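The Long Way Around a Nightstand

I used to think the hard part of tidying was the grabbing. Then I spent a September afternoon sitting on the floor next to Embla Amundsen while she scrolled through the task planner she writes at Mondwood, and I changed my mind before my coffee was gone.

The planner is called Troder. Its current assignment sounds like something you'd ask a seven-year-old to do: put the remotes in the nightstand drawer. It has been at this since spring! Embla has logged 3,183 attempts, and 1,619 of those were thrown out before anything moved, simply because the software looked at its own plan and didn't like it.

"I love those," she told me. "Those are the cheap ones."

What Troder does is keep a little list of things it believes. The drawer is open. The remote is on top. The hand is empty. Every step of the job has to find its beliefs in order before it's allowed to start, and the beliefs come from the cameras, one up high and one on each wrist. When two cameras disagree (and boy, do they disagree), somebody has to win. Deciding who wins is most of Embla's job these days.

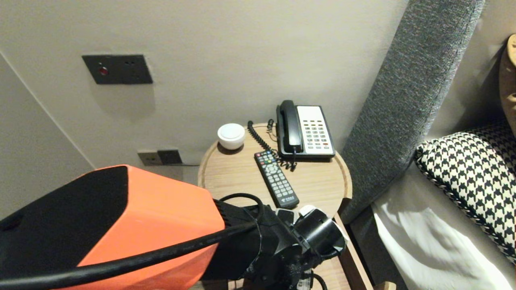
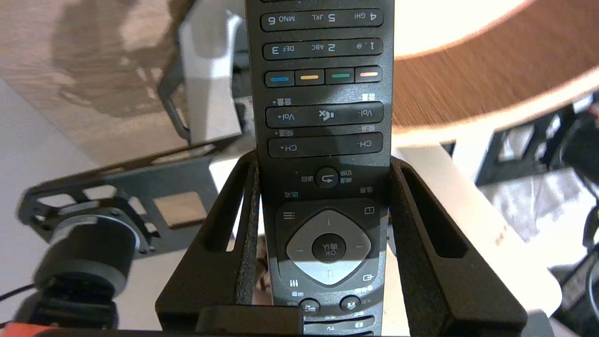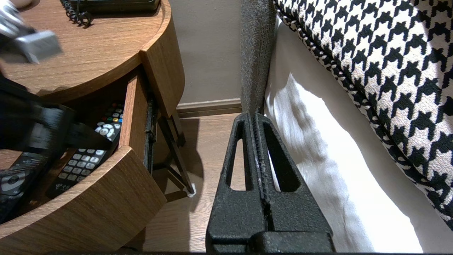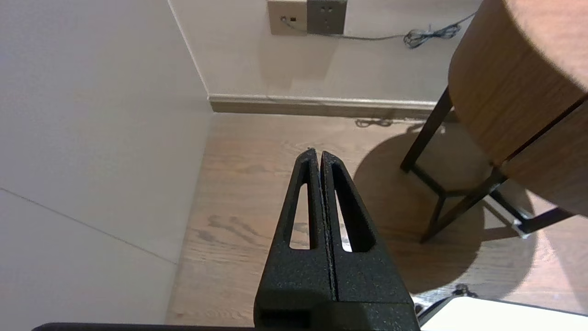
One nightstand, four views. The first is from the head camera; the other three are from the wrists.

Take the phone cord. From up high it's a squiggle, and an early version of the perception code kept deciding the squiggle was several small objects, all of which it wanted to put away. Benedek Nyitrai fixed that by teaching the thing to follow a cord from one end to the other and treat it as off limits. It took him 16 days, and he still scowls a bit when you bring it up.

Or take the remote itself. Once it's in the fingers, the wrist camera gets a gorgeous close look at the buttons, good enough to tell which end is which. Great! Except that by then the grasp has already been chosen, so knowing the thing is upside down only helps if the planner is willing to go back and rethink the rest of the move. The old one wasn't. Troder is, and I watched it stop, chew on the problem for three seconds and redraw the whole path on Embla's screen in a nice fat green line.

Then there's the drawer, which has a curved front and slides out into space the arm was planning to use. Liv Tangen, who handles the motion side, stores it as two different shapes, open and shut, and swaps them whenever the belief list changes. If the list is wrong, the arm plans a path straight through a drawer that it thinks is shut. I asked her how often that happens and she said, "Less," and went back to typing.

I asked to try writing a task myself. Embla gave me a blank file and I typed four lines, very pleased with myself, and Troder rejected it on line two. I'd forgotten to say that the hand should let go.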